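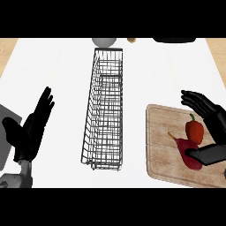 According to a reader who signs as Tiseo, any teleoperation kit will do for the first afternoon, and the thing to ask is whether you would willingly put the gloves on again the next morning. I have kept that question taped to my monitor through four weeks with the Okosov Twin-Hand, and my answer changed more often than I'd like.

The Twin-Hand is a pair of tracked gloves, a headset mount, a foot pedal and a desktop program that lets you drive two humanoid hands, either real ones or the simulated pair that come with the software. I do not own a real pair. I own a mortgage. So everything below is about the simulated side, which Okosov pitches as the place to record demonstrations before you go anywhere near hardware.

Setup

The box claims you can be recording inside the hour. I was recording inside the evening. The gloves paired at once, the pedal paired once I had unplugged a perfectly innocent keyboard, and the calibration routine made me hold seventeen hand poses, one of which my left hand does not do and has never done. There is a Skip button. It is gray on gray, and I found it on the second day.

After that, calibration takes a minute or so each session and it sticks. I took the gloves off for lunch, came back, and the thumbs were still where I had left them. With my previous kit, a Quintero, lunch meant starting over.

Driving the hands

The stock kitchen tasks are the ones to start with. You get a white table, a wire basket in the middle, a cutting board on the right with a red pepper and a pear on it, and your two black hands hovering over all this like a nervous pianist's. My assignment was produce into basket.

I assumed the pepper would be the hard one. The pepper is a delight. It is fat, it has a stem, and any three fingers arriving at the same moment will more or less pick it up. The pear lies on its side and tapers, and if you close the fingers before the thumb it squirts away toward the edge of the board with what I can only call intent. My first eleven tries with the pear are all in the trash folder. Around the twelfth I learned to park the thumb low and bring the fingers down over the top, and from then on it went fairly well.

Finger tracking is the best part of the product. Small curls come through as small curls. The thumb is the weak joint, as thumbs always are in these kits: sideways motion is good, but rolling it across the palm gets you something late and approximate. Okosov's manual describes this as "natural compliance." My thumb is compliant in other ways.

The wrists are a mixed story. Lag is low enough that I stopped thinking about it, but reach past the far end of the basket and the arm mapping runs out of patience well before your own arm does. You can shift the whole workspace with the pedal. Doing so halfway through a grasp is a good way to throw a pear.

The other hand

A thing I wish the manual dwelt on: most of these tasks need one hand, and the gloves record two. While my right hand was busy being clever over the cutting board, my left was up in the air, fingers spread, as if it had a question. All of that goes into the recording. When I trained the bundled policy on my first batch, it learned to pick up the pepper, and it also learned to raise the left hand first, every time, very politely. I had taught it my posture.

There is a setting called Rest Idle Hand that lowers and freezes whichever side you aren't using. Turn it on before you do anything else. It is off by default and lives under Audio, for reasons that Okosov and its Audio menu will have to work out between them.

Recording and cleanup

You tap the pedal to start, tap to stop, and hold to throw the take away. I liked this very much. Discarding is so easy that I stopped keeping the bad ones out of guilt. Playback scrubs smoothly and you can trim either end, but you can't cut out the middle, so a good grasp with a sneeze in it is a lost grasp.

Export goes to the usual formats plus one of Okosov's own. The reader for that one is hosted by Dranddale, which was down the Wednesday I wanted it. Use the usual formats.

Comfort

Five out of five for the first half hour, dropping steadily. The gloves are warm, the knuckle sensors press, and the size chart tells fibs in favor of large people. I cut my sessions to twenty-minute stretches and the recordings got better too; tired demonstrations look tired when a policy plays them back at you.

Against the Quintero

The Quintero is cheaper, has a better thumb and a much worse everything else. If you only want grippers that open and close, get it and keep the change. For fingers I'd take the Okosov.

Verdict: 4 out of 5. It loses its point for the Audio menu and the thumb, jointly. As for Tiseo's question, I put them on again this morning. The pear is going in the basket most of the time now, and I have moved on to the bowl.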